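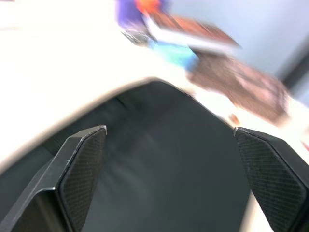 Cars > Opinion > The Long Way Round

Put the buttons back, and while you're at it the spare wheel

5 min read

Drove the new Stiltero for 11 days in February. Good seats. Good ride. Quiet enough at highway speed that you can hear the kids in the back arguing about nothing. And I'd still hand it back tomorrow over the heater.

To turn the fan down you wake the screen. Then climate. Then a little picture of a fan, then a slider the width of a matchstick, on a road with potholes, in gloves. By the time I'd got it from five to three I had drifted close enough to a mailbox to read the name on it. My old Vendance wagon has a knob. Cold to the left, hot to the right. It has 127 thousand miles on it and the knob has never needed an update.

I know, I know. Old man, cloud. But I like plenty of modern stuff. Heated wheel, love it. The camera for backing up, would not give it back for money. My complaint is that somebody took out the parts you use without looking and left in all the parts you look at once, in the showroom, with a salesman standing there.

Ambient lighting! The Stiltero has 15 colors of it. I tried four and settled on off.

The glovebox is on the screen too. The glovebox. There's a menu, and in the menu a drawing of the glovebox, and you press the drawing. I was at a gas station in Grikstead looking for the tire gauge and had to turn the car back on to get at it. Which brings me to tires.

No spare. Not a full one, not one of those skinny ones you're ashamed to be seen on. You get a can of goo and a compressor in a nylon pouch. The goo is fine for a nail. It is no use at all for a split sidewall, and sidewalls are what go on the roads I drive, because the wheels are now enormous and the tires on them are a strip of licorice. Big wheels look great in the brochure. They ride worse and they cost more, and when one lets go on the Mokgethi road at night you sit there and wait for a flatbed.

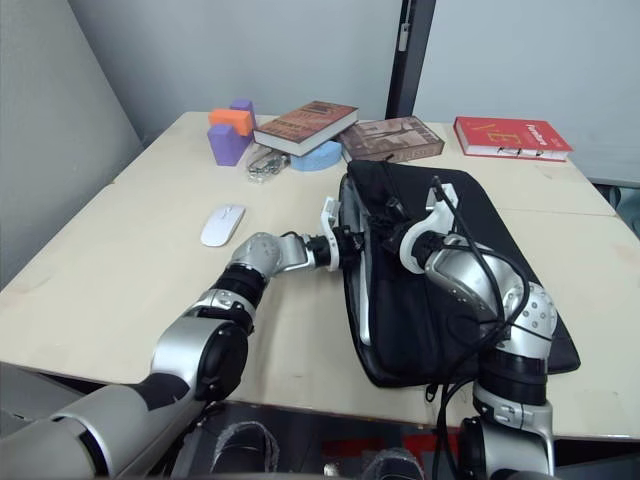
Two arms, one laptop bag

I did sit there, is the thing. Not in the Stiltero, in a rental a year back, same goo, same can. Two hours and change. A spare would of been 20 minutes and dirty knees.

The reply I always get is weight. Spares are heavy, it hurts the mileage, you hardly ever need one. OK. Then why is there a motor to close the tailgate, and motors to fold the mirrors, and a glass roof over everybody's head that weighs as much as a couple of spares and leaks heat all winter? Weight only seems to matter when it's mine.

And cost. Buttons cost money, sure, each one needs a wire and a mold and somebody to test it. The option pack on my test car was $1000 and what it bought was piano black trim and a puddle light with the logo in it. I'd of paid that for six knobs and a wheel in the trunk. Happily. Twice.

Some makers are creeping back the right way, a volume dial here, a proper row of climate switches there, and they announce it like they've cured something. Fine. Take the credit. Just keep going — wipers next, please, and the headlights, and whatever it is you did to the door handles.

Here's how I'd test it if I ran the place. Sit a person in the car. Night, rain, blindfold if the lawyers allow it. Ask for the defroster. If they can't find it by feel before the windshield fogs up, the dash goes back to the people who drew it. Same person, same rain, gets a flat. Now let's see the can.

Anyway the Stiltero went back on the truck this morning. Fan was still on three, I couldn't be bothered. Took the Vendance to get milk and the driver's window squeaks, has for years, and I put the heat on without taking my eyes off the road.

Related
Are 22-inch wheels ruining your back?
Stiltero long-distance test: the seats win
Living with an old Vendance: what rusts first
The column stalk, a love letter
Winter tires or all-seasons, again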